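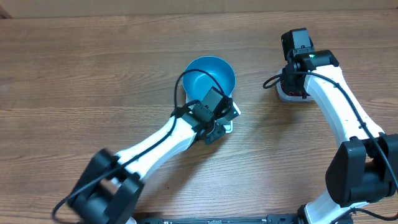

Two arms, one rail: hiring the Vinetti kit

The Vinetti is a two-arm tabletop kit, hired out from a workshop in Iltwood. Its product lead says most customers begin with a bowl. "Picking up is easy - the two arms keeping clear of each other takes practice." Each gripper carries its own small camera.

Hire is £723 for 40 days, with delivery as far as Taltthorpe. Was there anything he would change? "The cables. We'd like them shorter." A revised set has been on trial there since February.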